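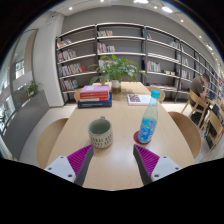

Wrist view on the library table, gripper open. Mug on the left, bottle on the coaster on the right.

Home | Forums | Perception | Calibration and Tracking | Search | Log in

We use cookies to remember your login and to count visits. By continuing to browse you accept this. OK | Settings

Topic: Wrist fisheye, visual tracking jumps when gripper comes near table

pladenik_user
November 16, 2020

Hello all. I am working on the pose tracking for a hand-held gripper with one fisheye camera. We record demonstrations, then the software must recover the path of the gripper, and from this path we train the policy. I attach one view at the start of my post so you see what kind of input I have.

My problem is the following. When the gripper is high and looks over the whole room, tracking is very good. When the hand goes down to the mug, the estimated position makes a jump, and after this the complete path is shifted. I have 15 recordings on this table and the jump is in 3 of them. The motion is slow, so I do not think it is blur.

My settings: standard pinhole model with radial distortion, two coefficients added by hand, features on the complete image, limit of 3638 features. No inertial data at the moment, we have a sensor but the time stamps are not trusted.

What should I look at first? I suspect the plain table top, it gives almost no corners.

Shabnam Marwat
Your camera model is wrong for this lens. A pinhole with radial terms cannot describe a view this wide. Look at how the shelves at the back are bowed, and how the bottle leans to the right side. Near the center the error is small and you don't notice it. At the rim it becomes big. When the gripper goes down, the features which are left are mostly near the rim, and then the solver believes the wrong rays. Please calibrate again with a real fisheye model, and move the board until it touches the border of the circle. Most people only wave it in the middle.

hemi_n
I'd look at the mask before I touched the calibration. You say features are taken on the complete image. That includes the fingers! Those purple ribbed inserts are beautiful texture for a corner detector, all those ridges, and then there are the screw holes in the plates. All of it travels with the camera. So the tracker has a bunch of strong points that tell it "we are not moving". When the room is in view they get voted out, and when it isn't, they win.

Mask the fingers, the plates and the black area. Make the mask for the fingers fully open and fully closed and take the union of both.
-- Hemi Ngata

pladenik_user
Thank you both. Hemi, I must admit there is no mask for the fingers, only for the black border. I believed the outlier rejection takes care of it.

Shabnam, how do you explain that the tracking is good in the high position, if the model is wrong? In this position the shelves are also far from the center, at least the left and right ends of them.

Shabnam Marwat
Because far points forgive you. The shelves are distant, so a small error in the angle looks like a small rotation, and the solver hides it in the rotation. With close objects the same error becomes translation. This is the jump you see. I agree the mask is needed, but I do not agree that it comes first. If you mask the fingers with a bad model you get a path that looks smooth and is still wrong by some scale factor. For training a policy this is worse, you will not find it.

hemi_n
We disagree then, and that's fine. A mask takes ten minutes, a proper calibration takes an afternoon. Do the cheap one, run the same recordings again, and see if the jumps are gone. If they are, you learned something, and you can still calibrate after.

One more thing about that room. You have a person at the next table. Sitting with the head down is harmless, but if somebody gets up and walks along the shelves in the middle of a recording you lose part of your good far texture. Also the ceiling lights: do you fix the exposure? With auto exposure the books at the back can go dark when a bright fixture comes into the view, and the features change.

mcalister_lab
Reading with interest, we had the same at McAlister in February. For us it was the reflection. A glossy table under ceiling lights gives a soft white spot, and the spot moves with the camera. Our detector put points on the edge of it. I can see a whitish patch on your table top, near the front. It is weak, so maybe not enough to matter. The clear bottle is more suspicious in my opinion, through the neck you may see other things bent, and these points are not a rigid part of the world. I would take the bottle away for one test and use only the books and the plant.

hemi_n
Leaves move if there is air conditioning, so not the plant either :)

Shabnam Marwat
The one printed code on the white book or box behind the bottle, is it used for anything? If it is flat and you know its size, you could take your scale from it.

pladenik_user
No, the code is just part of the print. I never measured it. But the idea is good, I can put a proper tag of known size on the table.

Results until now. I made the mask as Hemi proposed and ran everything again. From the three bad recordings, 2 are now without the jump. The third one still jumps at the same moment, when the fingers are low beside the mug. So the mask was a real problem but it is not the complete answer.

Auto exposure was on. I switched it off for the next session.

Shabnam Marwat
And the scale? Please compare a known length. Put the gripper at one table edge, then the other, and measure with a tape.

pladenik_user
I did it with the masked version. The path comes out too short against the tape. So I will calibrate with the fisheye model and use the inertial data for scale, when I have repaired the time stamps. Is there any tool for the time offset which you recommend? A colleague uses Clikow for this but I find no documentation for the fisheye case.

mcalister_lab
Clikow can do it, the option is under the camera type and has to be set before you load the recording, otherwise it is silently ignored. Rotate the gripper strongly around all axes in the first seconds, the offset needs this motion.

hemi_n
Fine, Shabnam gets the scale. I keep the mask.

pladenik_user
I will write again when the new calibration is done. If somebody has a board file that works well until the rim of the image, please post it, mine is too small.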